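How to compare two hand-held grippers without fooling yourself

I've been swapping between the Sinel and the Rangel for most of the winter now, and enough people have asked how I run the comparison that I figured I'd write it all down in one spot. You don't need a lab for any of this. A table, a few household bits and a bit of patience will do you fine.

First up, charge both units fully and leave them switched on for 14 minutes before you record anything. The Sinel drifts a little when it's cold and I wasted a whole arvo in June blaming the finger pads for it. Grumble, grumble.

Next, weigh each gripper with everything attached: fingers, marker cube, camera, cable. My Rangel came in at 374 grams heavier than I expected (those brackets add up!) and you really feel it in the wrist once you've been reaching over a table for an hour. If one of yours is a lot heavier, do the heavy one first while you're fresh, then flip the order next session.

Now the marker. Do up the knob on the bracket by hand, give the cube a gentle wiggle, then do it up again. If it moves at all your finger tracking is rubbish and you won't find out until you're back at the computer with a cup of tea, swearing at a graph. 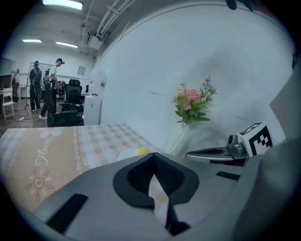
For the table itself I like a mix of easy and annoying. A vase is a great one, because you have to decide whether to go for the body or the neck, and artificial flowers give you leaves that get in the way without dropping petals all over the place. Small dishes are the annoying bit. They sit so low that the gripper body wants to hit the table before the fingers get a decent hold, so come in at a slant and take the rim. A patterned cloth is handy too, as a plain white tabletop gives the camera very little to work with.

Run each object in the same order with both grippers. I do pick, lift, hold for a slow count of three, put down. Don't chase a bad grab! Let go, back right off, mark it as a miss and go again. It's so tempting to fiddle your way into a save, and then your numbers say both tools are brilliant.

On the software side I use Vomby to line up the video with the finger width. Set the log buffer to 2000 samples, and if the playback gets choppy on an older laptop, drop it to 1000 and close everything else. Name your folders by gripper and then by object. I did it the other way around the first time and had to sort the lot by hand, which I don't recommend.

When you've got both sets, watch the misses before you look at any totals. With mine, the Sinel misses were nearly all me closing too early, while the Rangel ones were slips after a perfectly good grab. Those are two very different problems, and a new set of pads sorted out most of the second one.

The spare pads I'm using are the soft ones from Wultbridge, by the way. They go on with the ridge facing the tip. Let the glue cure overnight before you squeeze anything.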